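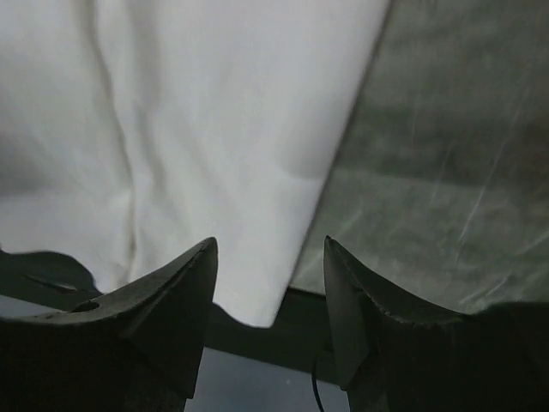 Lucero Ayala
Tuesday, June 10, 2025

We've finally got our house rules for cloth handling down to one side of paper and I'm so pleased with them that you're getting the lot. Long thread, get a brew. 1/14

Background for new followers: I work on robots that pick up and fold fabric. Our written rules used to be 40 pages and lived in a binder. New starters read it on day one and then asked Walter. 2/14

The new sheet is called Paucar (after the meeting room, we're not imaginative) and it has seven rules. Walter Espinoza wanted nine. We're still friends. 3/14

Rule 1. Open fingers before you come near the cloth. Sounds daft to write down! But a half-closed gripper nudges the fabric along, and then you're logging a grasp on something that has shifted from where you planned it. Open fully, pause, approach. 4/14

Rule 2. Say what you're holding. Our log has a box for it now: corner, hem, seam, middle, don't know. "Don't know" is a perfectly good answer and I wish more people used it. A wrong label is much harder to find later than an honest shrug. 5/14

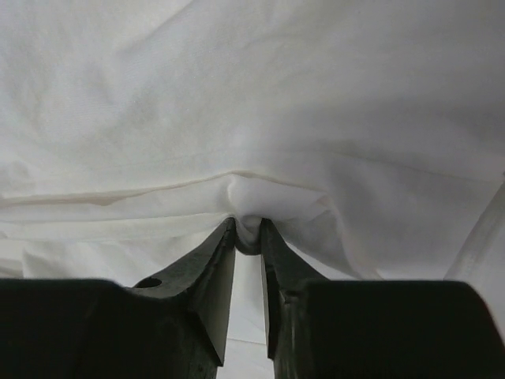 Fingers closed on a small gather of white cloth, a seam running just above.

Rule 3. Pinch, hold, then lift. The hold is the bit everyone skips when they're in a hurry. Watch the creases that fan out from the fingertips: if they're still changing, the cloth is still moving, so wait. I love this one because you can do it by eye, with no extra sensor at all. 6/14

We went back through 3,699 logged grasps from the old binder days to see who'd written down a hold. 2,636 had one. Better than I'd feared, and loads of room to improve. Azucena did the whole trawl and deserves a very large cake. 7/14

Rule 4. Hands. If a person can reach the cloth, the robot goes at shared speed, full stop. It doesn't matter whether they mean to reach it. The old wording was "when an operator is present", and we lost an entire afternoon to what "present" means. "Can reach" you can check with your own arm. 8/14
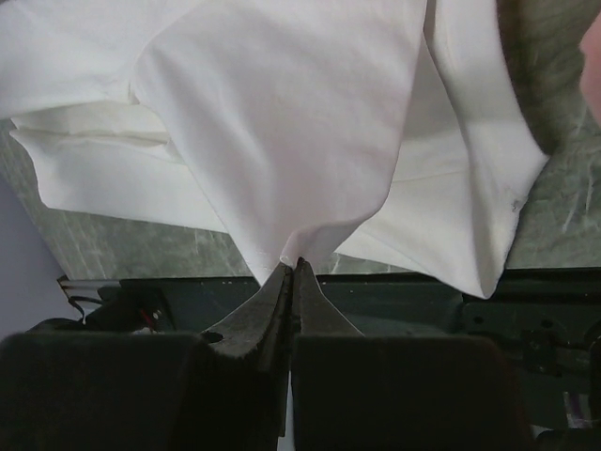 Sheila Inskip: Love "can reach", but whose arm? Mine and Walter's differ by a fair bit. We had the same muddle at Ondeo and ended up putting tape on the bench.

Lucero Ayala: Oh that's a very good point, Sheila. We go by the longest arm on shift, but it isn't written anywhere, is it. Adding it tonight! And I'm pinching the tape idea, what colour did you use?

Sheila Inskip: Yellow. Replace it when the ends start curling or people stop seeing it.

Right, back to it. Rule 5. One voice. Whoever is running the arm says "closing" out loud and whoever is helping says "clear" back. If there's no "clear", there's no closing. It feels silly for the first morning and then you find yourself doing it at home with the oven door. 9/14

(Rocío Alvarado says we should use a light instead. We did try one in January. People looked at the light when they should have been looking at the cloth. I'd happily try again with a better light, so if you've made this work, do tell me how.) 10/14

Rule 6. Look at the fingertips at the start of every session. Scuffs are fine. A chip or a rough patch gets written down, with which finger and where, and then someone decides whether it can snag. Thin fabric is very unforgiving! Left and right are always from the camera's side, please, or we'll all go mad. 11/14

Also under rule 6: check the hem you've just let go of. If there's a pulled thread, the piece comes out of the pile and the note goes in the log with the grasp before it. We were forever finding pulls at the end of the day with no idea which grasp did it. 12/14
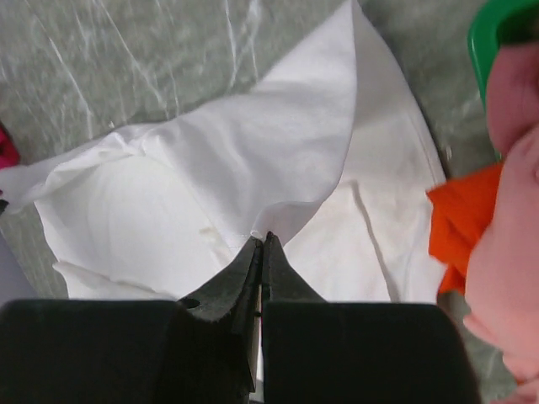 A pointed corner in the fingertips, with a hand and some orange cloth over on the right.

Rule 7. Anyone can stop the arm, and they don't have to say why until it's stopped. That goes for visitors too, so show them the stop button before you show them anything clever. I'd have made this rule 1, but Walter argued that the last thing on a page is what you remember, and I've come round to it. 13/14

None of this replaces your proper risk assessment or whatever standard applies to your kit. Those come first and ours sits on top. It's just how we behave at the table day to day. If you've got a rule for soft stuff that we haven't, please post it underneath, particularly anything on knits. We're dreadful at knits. 14/14

Oh, and a PS as two people have asked: yes you can copy it, change the name, scribble all over it. The lot at Skarberg have already crossed out rule 5 and put in something about whistles.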